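Okay, a few of you asked what I do all day now that I've moved over to the robot side of things, so, thread. Grab a cuppa. I'm teaching a simulated agent about doors. That's the job. Doors!

14 replies 6 reshares 88 likes

The short version: we want a policy that can get through a door it's never met. To learn that, it needs examples, and the examples come from people like me sitting at a desk with a controller, driving the thing through virtual rooms over and over while every input gets saved alongside what the agent's camera saw.

3 replies 2 reshares 41 likes

One go at one door is an episode. Find the door, get to it, grab the handle, open it enough to fit, go through, stop. If I clip the wall I keep going and tag it. If I get properly wedged I bin it and start again.

1 reply 37 likes

The target for this round is 1,253 good episodes. We're at 525. I have personally done a horrifying share of those and my left thumb would like a word with my supervisor (hi Selamawit).

9 replies 4 reshares 102 likes

We call the whole collection Pelow, and no, it doesn't stand for anything. Kiros named the folder that on day one and by the time anybody asked, half the scripts had the path hard-coded. The viewer is called Fikre. Same story, same culprit.

5 replies 56 likes

Things I got wrong early on: I was too good at it. I mean that in the least braggy way possible. After a couple of weeks I was gliding through every room in one lovely smooth line, and Yutong trained a little test model on my runs and it was hopeless the second it drifted off that line. It had never seen anyone be in the wrong spot and fix it.

7 replies 11 reshares 134 likes

So now we do messy starts on purpose. Agent spawned facing a corner, agent spawned way too close, agent spawned behind the couch. I have to sort myself out from there, and the sorting out is the bit we're after. Yutong calls them recovery episodes. I call them Kiros parking the car.

4 replies 2 reshares 93 likes

Kiros has seen the last post and wants it known he has a perfectly good driving record.

2 replies 71 likes

The other thing is camera height. Our agent is short. Everything you'd judge from standing height in a game goes out the window, and you spend your life staring at the bottom half of doors. You get weirdly fond of skirting boards.

1 reply 48 likes

Current room, which I've been in since breakfast. We call it the cabin:
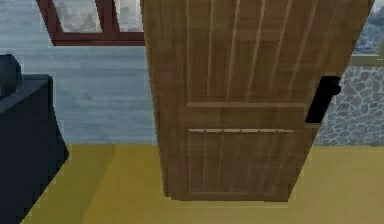

Pelow Notes, Issue 20

The door's already partly open in this view, and it's the kind of spot I find fiddly. You can see the edge of the slab on the left and the black handle away over on the right, so you have to work out which side has the room in it. People do that without thinking. I've got a whole tag for it (AJAR_CLOSE, if you're into that).

6 replies 3 reshares 77 likes

I like the cabin because the walls don't match. There's grey-blue stuff behind the door on one side and cobbly stone on the other, plus a window each side with something pale and rocky through the glass. Adanech, who builds the rooms, mixes them up like that so the model can't just learn "door = brown thing next to white wall". Floor is mustard. I have Opinions about the mustard.

8 replies 65 likes

Adanech says the mustard stays. Next batch gets other floor colours, and she's offered me a teal that I think is a threat.

3 replies 59 likes

Someone asked how we check the episodes. Each one gets watched by 2 people who didn't record it. They mark where the hand first touches the handle and where the body clears the doorway. If their marks are too far apart it goes to Horacio, who watches it at quarter speed with his chin in his hand and says "hmm" a lot.

2 replies 1 reshare 44 likes

Someone else asked why we don't just script it. We did, for a bit! Scripted runs are heaps faster, but they all come at the handle from the same direction, and the model learned that direction and not much else. We still mix some in. Mostly it's thumbs.

5 replies 4 reshares 62 likes

If you do this sort of work: write your tags down BEFORE you start. We added "clipped wall" partway through and I had to go back over everything from the first fortnight. I'm still salty.

4 replies 9 reshares 118 likes

Plan is to have the full set done by October, and then it's drawers. Selamawit said "drawers" in the meeting and I watched the colour leave Horacio's face.

6 replies 83 likes

Right, back in. Got a run of spawned-behind-the-couch starts to get through before lunch. Will answer questions when my thumb recovers.

11 replies 2 reshares 97 likes

© 2022 Zovik | Contact | Back to top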